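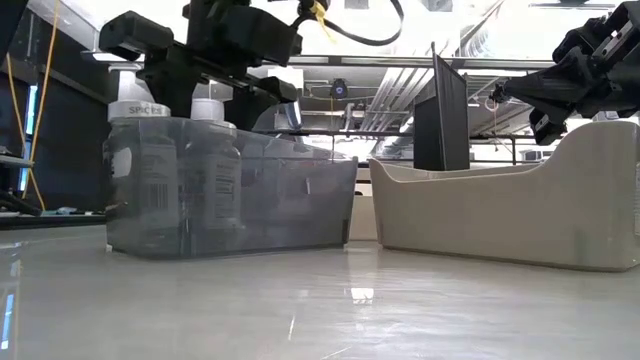 Gray bin with the two pump bottles, SPICES cap on the left.

12 June 2022

Extraction notes, paprika and cumin, second round. Written up from the bench sheets, so the order is not quite the order things were done in.

Purpose, for anyone joining late: Wullstead wants a seasoning oil that holds its color on a store shelf without an added antioxidant. The first round faded too fast under the window. I want to know how much of that was the oil, how much was the grind, and how much was leaving it next to a window.

Base oil is the refined sunflower from Kodska, same lot as before. Berhanu Mekonnen wanted to try the high-oleic as well but the drum has not come, so that waits.

Paprika. Weighed 400 g of oil into each beaker, then the powder. Brought it up slowly on the water bath with the paddle stirrer on low. Last time the temperature overshot while I was labeling and the batch went brown at the bottom, so I stood over it. Held at 60 C for three hours. Color was a good deep red by the end of the first hour and I could not see any change after that. Next time pull a sample every half hour and read it properly instead of judging by eye.

Filtered warm through the coarse cloth and then paper. Paper clogged twice. Emese Dobos says to let the solids settle overnight and decant before filtering, which would save paper, but then the oil sits on the powder for longer and I don't know what that does to the bitterness. Worth one beaker to find out.

Cumin. Whole seed, toasted in the dry pan and ground in the small mill. The mill gets hot if run for more than a short burst. Ground it in stages with a rest between. Smell after toasting was strong and clean, smell after grinding a bit flat. I suspect the heat of the mill, and I would like to borrow the burr grinder from downstairs and repeat it. Yield after filtering was 147 g less than went in, nearly all of it held in the cake. Pressing the cake got some back but it came out cloudy, so I kept it separate and did not add it to the main jar.

Tasted both on plain boiled potato with a little salt. Paprika: sweet, slight bitterness at the end, no burnt note this time. Cumin: less than expected up front, then it builds. Berhanu found the cumin too weak and the paprika fine. Emese the other way around on both. We need more tasters or a better method. Rinse water should be warm, cold water leaves the oil on the tongue and the second sample always loses.

Storage test. Half of the paprika into clear glass, half into amber, everything filled to the neck. One of each on the window shelf, one of each in the cupboard at 17 C. Cumin only in amber, not enough of it for the full set. Color readings once a week, at the same time of day, lamp warmed up first. Please don't move the jars on the window shelf, even to clean. If the shelf has to be cleared, write it on the sheet.

Side note on the grind. Sieved a little of the paprika from both suppliers. The Jevonex powder is finer and more even, and the other has coarse bits that look like seed and skin. The bitterness could be coming from the seed. Did not have enough of the Jevonex to run a full beaker. Order more before the next round - the small bag, the big one cakes once it is open.

Cleanup took longer than the work. Paprika oil stains the stirrer seal and the white trays, and dish soap alone does not shift it. Hot water and washing soda did most of it. The seal is still orange and I have stopped trying.

Scale was drifting slightly toward the end of the afternoon. Re-zeroed and checked with the brass weight, fine after that. The paprika weights were all taken before the drift. Cumin cake weight might be off a little, treat it as a rough figure.

To do
Ask Li if the spectrophotometer is free in the mornings
Burr grinder
One beaker with overnight settling, paprika only
More filter paper, the larger size
Chase the high-oleic drum
Half-hour samples for color, paprika, same temperature
Try 50 C for longer - Emese's suggestion, would be gentler on the cumin too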